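Folding Trials: Results From the Fall Series

Sun 18 October

The laboratory has completed its second series of trials on two-arm garment folding. The policy was trained on 400 demonstrations recorded by Quang Cao and colleagues, to which 15 corrective sessions were later added. These sessions covered dark fabrics, where the earlier Kollden model often misjudged the hem. 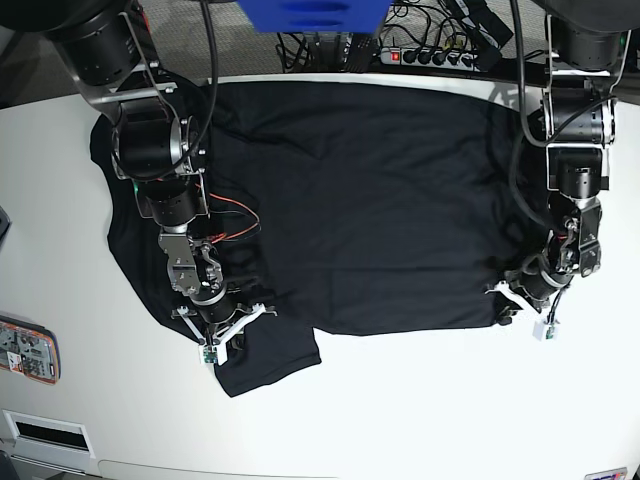 Both grippers at the lower edge of a black T-shirt.

Adding the corrective sessions reduced missed grasps on dark shirts - the gain on light shirts was small. Sleeves remain the main source of error. A further 20 garments will be tested in November, and the results will be reported on this page.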